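**April, bench notes, sandwich layout (Dendodgate kit)**

Started at 9:20 with the white table wiped down and the pink plate in the middle, which is where I've decided it lives from now on. I spent far too long last month letting it wander toward the back edge and then wondering why my notes never matched up! The clear trays go either side. Order I'm working to is bread, lettuce, bacon, and the second slice last of all.

The ribbed floors do help the slices stand up, but crumbs and grey marks show up badly on them, so I'd like both trays rinsed before we do the Duangkaew set.

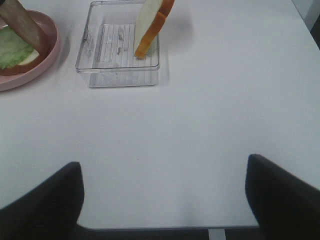

Duangkaew wrote back at lunch that their trays get a soak in warm water for 18 minutes and then a soft brush along the ridges, never across, and that we're welcome to borrow the brush. Very kind, and I'll take them up on it.

Still to sort out, in no special order:

- Lettuce. Lovely frilly colour against the bread, but the ruffle makes a bumpy bed for whatever lands on it. Two strips of bacon can sit crossed over each other and I rather like the look, so I'm calling that allowed.
- Cheese. Keeps to the left tray, on its edge. Flat on the ridges it's a nuisance to get a hold of.

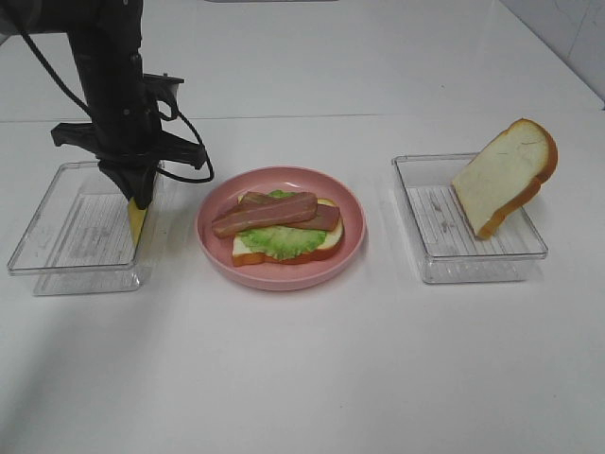 - Top slice. Waits upright in the right tray, leaning. Please don't lay it down when you're tidying up, even though it looks neater that way.
- Ham. Same tray as the cheese for now. I'd happily give it a tray of its own if we can find a third, and there may be one in the Tultex carton under the sink.

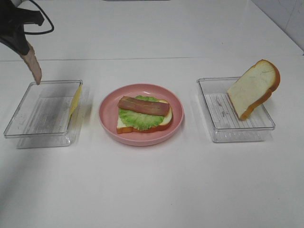 *Bread, lettuce, one strip of bacon; ham at the left tray.*

Label for the shelf: plate and trays together, bread on top so the crusts don't get squashed. Next entry starts at page 29.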